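Why I Think the Ax Got a Raw Deal

Ask ten people to name a weapon from history and you'll get sword, sword, sword, bow, sword, and maybe one guy who says catapult. The ax hardly ever comes up, and it bugs me more than it should. I've been collecting and restoring old axes for 16 years now, and I've had this argument at so many kitchen tables that my wife has asked me to write it down and get it out of my system. So okay, I'm writing it down.

My first one came out of a barn sale in Prundale. It was a plain hatchet head with no handle, rusted the color of a brick, sitting in a coffee can with a bunch of hinges. I paid two dollars for it. I took it home, soaked it in vinegar, scrubbed it, and found a perfectly good edge under all that crud. That was it for me. I've owned fancier things since then (a replica Danish ax that cost more than my first car payment, for one) but I still pick up that hatchet more than any of them.

Look, a sword is a beautiful object. I'm not going to pretend otherwise. But a sword was an expensive thing for most of its history, and it did one job. A farmer who got called up to fight in the early Middle Ages very likely didn't own one. He might well have owned an ax, and he'd been swinging it since he was a kid. You split wood with it in February, and if somebody rowed up the river looking for trouble, you already had something in your hand. I find that a lot more interesting than another jeweled hilt behind glass.

And the ax is clever! People talk about it like it's a rock on a stick. A good fighting ax is thin, way thinner than the one in your garage, because it doesn't have to wedge a log apart. All the weight sits out at the end, so a fairly light tool hits hard. The bearded shape, where the blade drops down below the socket, gives you a long cutting edge without a lot of extra iron, and you can hook the top of a shield with it. Somebody worked all that out with a hammer and a fire. When I hear a museum guide call it "crude" I have to go stand in the gift shop for a while.

My friend Usman Abbasi takes the other side, and he's no fool. He says the ax is a bad weapon once you miss, since all that weight wants to keep going, and that a sword can stab, cut and block while I'm still getting my arm back. Fair enough. He's also right that a wooden handle can break and that you can't do much with the back half of the thing. We've gone around and around on it, usually over food, and I'll give him that for one fight on flat ground between two trained people, I might take the sword. I just don't think most fights looked like that.

What really gets me is the price thing. Collectors will fight each other over a beat-up saber and walk right past a hand-forged ax head that's older and, if you ask me, better made. Last spring I watched a box lot of 24 heads go for $180 at an auction near Kindell. That's less than eight bucks apiece! A few were junk, sure. But at least one had a maker's mark I'd never seen, and I'm still kicking myself for stopping to get a sandwich.

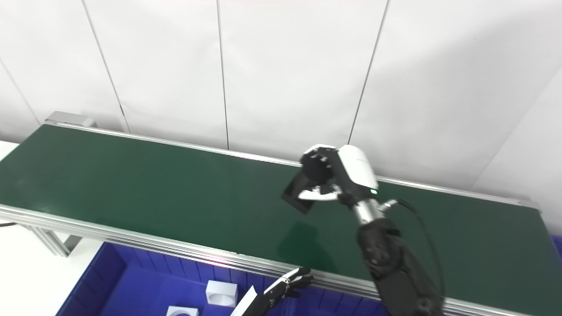 Restoring an ax is also something a regular person can do, and I think that should count for a lot in this hobby. You need a file, a couple of stones, some oil and some patience. It helps to have a long, smooth surface to lay things out on, something like that green top with the metal rail along the far side, so your wedges aren't forever rolling off the back. Then you go slow. Don't grind the edge on a fast wheel, because you'll overheat the steel and ruin in a minute what a smith spent his day on. Leave some of the dark color on the cheeks too. An old ax polished up like a spoon makes me sad.

If you've never held one, go find one. Small-town sales are still full of them, and the folks selling will usually let you pick it up and feel where the weight is. Start with a hatchet, check that the eye isn't cracked, and don't pay extra for a shiny handle. And if you happen to be the person who bought that box lot near Kindell, I'd really like to see the one with the mark on it.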